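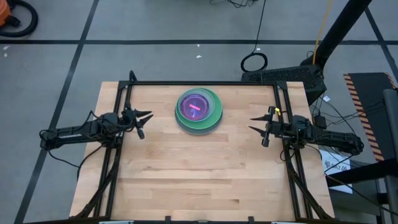
*Green container with a clear domed lid on a butcher-block top.*

# Oiling a butcher-block top

These steps are for an unfinished or previously oiled wood top. If yours has varnish or polyurethane on it, oil won't soak in and you will need to strip it first.

## What you need

- Food-grade mineral oil
- Sandpaper, 120 and 220 grit
- A sheet of 3000 grit if you want a very smooth feel (optional)
- Lint-free rags
- Dish soap and a plastic scraper

## Clean and sand

1. Clear the top and scrape off anything stuck to it.
2. Wash with a damp rag and a little soap. Wipe with plain water and leave it overnight.
3. Sand with 120 along the grain. Stay off the edges until the end – they round over fast.
4. Wipe with a barely damp rag to raise the grain, let it dry, then sand with 220.
5. Vacuum, then wipe again.

Dark rings from wet cans may need a second pass with the 120. Sand a wide area around the ring or you will leave a dip.

## Oil

Pour a small pool in the middle and spread it along the grain. Keep going until the whole surface looks evenly wet. Wait 20 minutes, add more wherever it has gone dull, and wipe off the extra after an hour. Do 4 coats, one per day. Kenza Kamel, who did the long counter at Clumley, stops at three in July and says the fourth just sits there.

Do the underside too, at least once. A top oiled on one face can cup.

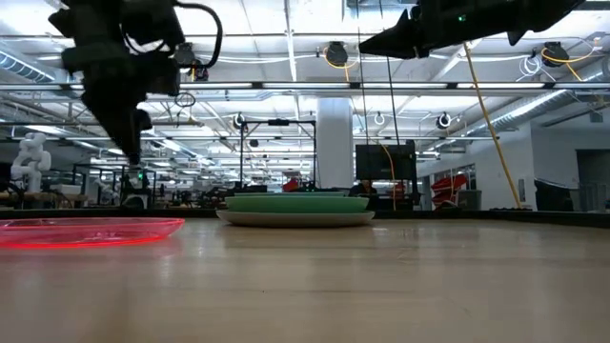 *Stacked dishes and a pink plate on a light wooden tabletop.*

## Upkeep

Re-oil when water stops beading. Wipe up spills and use a trivet under hot pans. Lay used rags flat outside to dry before you throw them out.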